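How to Run a Robot Demo Table at an Open Day
Posted in May by Ottmar Kramer

This site uses cookies to remember your settings. Accept / Manage

We open the Kotcombe workshop to visitors every spring, and this year I was in charge of the table where an arm handles food. These are the steps I followed, with the changes I would make next time.

1. Pick one short task.
Visitors stay at a table for a couple of minutes, so the whole task has to fit in that time. Ours was picking up a steamed bun from a plate and setting it down again. One full cycle took 52 seconds at the speed we allowed. Anything longer and people leave before the lift.

2. Set up the night before.
Bolt the arm down first, then place everything else around it. Mark the plate's position with small pencil ticks on the table. Leave the steamer where the arm can't hit it and run its cord toward the wall. We did all this on Wednesday evening and it took 2 hours, most of it spent finding a longer extension cord.

3. Teach the grip on real food.
We practiced on foam balls and it was a waste of an afternoon. Foam springs back. Dough dents, and the dent stays. Use the same buns you will use on the day, from the same shop, and start with the fingers wide.
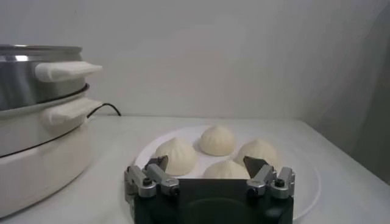

Close the fingers in small steps and write down the width each time. When the bun lifts without slipping, open the grip by a hair and try again. You want the loosest setting that still holds. Ours was saved in the Kulum control program as setting 13, and I taped that number to the laptop so Helmut Kramer could take over at lunch.

4. Lower the speed.
Whatever speed you use for testing, go slower with visitors present. Check the stop button before the doors open and again after every break.

5. Decide who talks and who drives.
Do not try to do both. The driver watches the arm. The talker faces the visitors, answers questions and keeps children behind the tape. Swap every hour.

6. Plan for the food.
Buns dry out and the skin gets tough, which changes the grip. Buy more than you need. We brought 21 and used them all. Keep the handled ones out of reach of visitors, and put out a separate tray for eating.

7. Pack up in order.
Park the arm, cut the power, let the steamer cool, then wipe the fingers and check the screws. Wunderlich is borrowing the table for the Prornonton visit, so I left the pencil ticks on it.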